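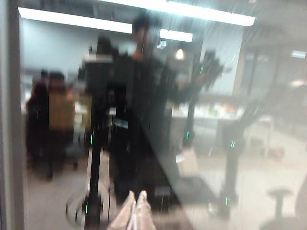 Visita a la nave de Lekota: tres pinzas, dos brazos y una mañana de pruebas

Llegamos en marzo, poco antes de las diez. Lekota prepara células pequeñas para talleres que no tienen departamento de automatización propio, y una vez al año abre el laboratorio a clientes y curiosos. Éramos un grupo reducido y nos dejaron tocar casi todo.

La primera parte fue una charla corta sobre Birorari, el proyecto interno con el que comparan pinzas antes de recomendar una. Usan siempre la misma cesta de 54 objetos: frascos, bolsas, cajas de cartón, cables enrollados, fruta de plástico. Cada pinza intenta coger cada objeto varias veces, y el resultado se apunta como agarre limpio, agarre con deslizamiento o fallo. En la última tanda hicieron 612 intentos.

Después pasamos a los bancos. La pinza Grinell es de dos dedos rígidos con almohadillas intercambiables. Cierra rápido y repite muy bien la posición, pero con las bolsas blandas sufre: o aprieta de más o se le escapa una esquina. La Sotent lleva dedos flexibles de punta redondeada. Es más lenta y se adapta mejor a lo irregular. Con los frascos de tapa lisa empataron. La tercera era una ventosa sencilla, que con cajas ganó sin discusión y con los cables no sirvió para nada.

Probé la Sotent en teleoperación. El retardo se nota al principio y a los pocos minutos uno se acostumbra. Lo que más cuesta es calcular la profundidad con la cámara de muñeca, sobre todo cuando hay cristal cerca. Los reflejos de las luces del techo y de la gente se mezclan con lo que hay al otro lado, y el operador acaba fiándose de la cámara fija. Pregunté si un filtro polarizador lo arreglaba. Ayuda algo, según ellos, pero quita luz y obliga a subir la exposición, con lo que los movimientos salen borrosos.

En cámaras comparaban dos montajes: una en la muñeca y otra elevada, mirando la mesa en diagonal. Con las dos a la vez el tiempo medio por pieza bajaba unos 29 segundos respecto a usar solo la de muñeca, en la tarea de vaciar una bandeja entera. Me pareció mucho, y reconocieron que la tarea favorece la vista desde arriba.

De los controladores vimos menos. El de serie se programa desde una tableta y el otro es un PC industrial con su propio software. Para cambiar de pinza, el primero pide reiniciar y volver a cargar la masa de la herramienta. El segundo lo hace en caliente.

El cambio de almohadillas de la Grinell se hace con una llave Allen. El juego de recambio cuesta 142 euros y no supieron decirme cuánto dura con uso diario. Quedaron en mandarme la hoja de mantenimiento por correo.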